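Guitarist Rommel Soriano to record first solo album at Grurlow

Session guitarist Rommel Soriano will spend most of May recording his first album under his own name. The instrumental record, titled Gilmartin, is being made at Grurlow, a former feed store that now houses a two-room studio and a rehearsal space upstairs.

Soriano, best known locally as the lead player in the progressive trio Vurkell, has written all of the material himself. Drummer Azra Radonjić and bassist Amado Saludo will play on every track. Keyboard player Maja Nowicki joins them for the second half of the sessions.

The album grew out of a set of short practice pieces that Soriano began posting online after Vurkell stopped touring. Most were under a minute long and built on a single picking pattern or an odd chord change. One of them, a slow piece in 7/8 called "Tesico," was passed around among guitar teachers, and several asked him for a full transcription.

"I didn't have one to send them," Soriano said. "I had to sit down and work out what I'd played. By the time I had it on paper I'd written another three minutes of music."

"Tesico" will open the album in its longer form. The title track closes it and runs to just over 11 minutes in the demo version, though Soriano expects it to come out shorter once the band has played it through a few times.

The band plans to record live in the main room, with the guitar and bass amplifiers isolated in the smaller one. Overdubs will be limited to acoustic guitar and a few harmony lines. Engineer Ayane Okabe, who mixed the second Vurkell album, is handling the recording and will also mix the new one.

Okabe said the live approach was settled early. The demos were made with programmed drums, and when Radonjić sat in to play along with them, the tempos began to shift in ways the group preferred. Two of the songs have now been moved off the click track entirely.

"Azra pulls back going into the bridge on almost everything," Okabe said. "Rommel follows her. If you put a grid under that, you lose it."

Soriano has used the same main guitar since his early twenties, a bolt-on instrument with a maple neck that has been refretted twice. He said it will be on most of the record. A seven-string borrowed from a former student will be used on two songs, tuned down a whole step. He has also been working with a baritone, but has not decided whether it will make the final cut.

On the demos, his playing leans less on speed than it did with Vurkell. There are long passages of clean, finger-picked chords, and one piece, "Low Field," has no solo at all. Longtime listeners will still find plenty of the wide-interval runs he is known for, especially on "Gilmartin," where he and Nowicki trade eight-bar phrases for most of the middle section.

Nowicki said those exchanges were not written out. "We have the changes and we have the place where it stops," she said. "Everything between is open. We did it four times in rehearsal and they were four different pieces."

She will play electric piano and an analog synthesizer on the album. An organ part planned for "Low Field" was dropped after rehearsals, and Saludo now covers the same line on fretless bass.

Money for the sessions came partly from advance orders. Soriano opened them through his own site with a run of 1000 CDs, and 384 had been spoken for at the time of writing. Buyers can add a tablature book covering the whole album, which Soriano is preparing himself. A separate package includes the backing tracks without lead guitar, so that players can record their own solos over them.

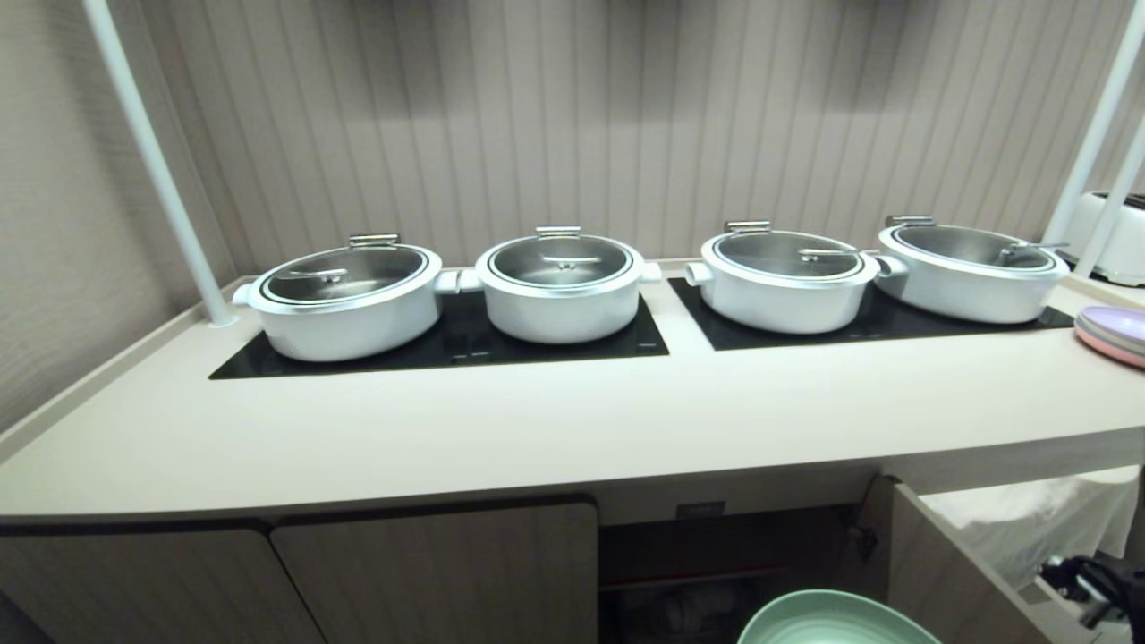 The backing tracks have turned out to be the most requested item. Soriano had planned to release them some months after the album, but moved them forward after hearing from teachers who wanted to use them in lessons. Each track will be supplied at full speed and in a slower version. The slower versions will be played fresh by the band, and Radonjić and Saludo have set aside an extra afternoon for them.

He also intends to post a selection of listeners' solos after the release. There is no prize attached and no deadline. Players at any level can send one in, and Soriano said he would like to hear from bass players and horn players as well as guitarists.

Vurkell has not broken up. Saludo, who was a founding member along with Soriano, said the group is on a break while its drummer finishes a degree, and that there is a folder of unfinished songs waiting. He did not expect any work on them before next year.

For Saludo, the main difference between the two projects is volume. He has left his usual stage rig at home and will record through a small combo amplifier and a direct box. "I've had to clean up my left hand," he said. "You could hide a lot in Vurkell."

Rehearsals for the album have been held upstairs at Grurlow, starting at 10 a.m. to stay clear of the evening bookings. The group has 21 pieces in some state of completion and expects to put nine on the album. Those left over may be released later as a download, but Soriano said he would prefer to keep a few for the stage.

A small number of concerts will follow the release. The first is planned for the main room at Grurlow, with the full four-piece band and a set made up of the whole album played in order. Other dates have not been confirmed. Soriano also hopes to hold an afternoon workshop before some of the shows, covering picking technique and ways of practicing in odd meters.

Mixing will begin as soon as the sessions finish. Anyone who orders in advance will get a download of "Tesico" once the mix is approved, ahead of the full album. Orders for the CD and the tablature book remain open on Soriano's site, and the backing tracks can be ordered either with the album or separately.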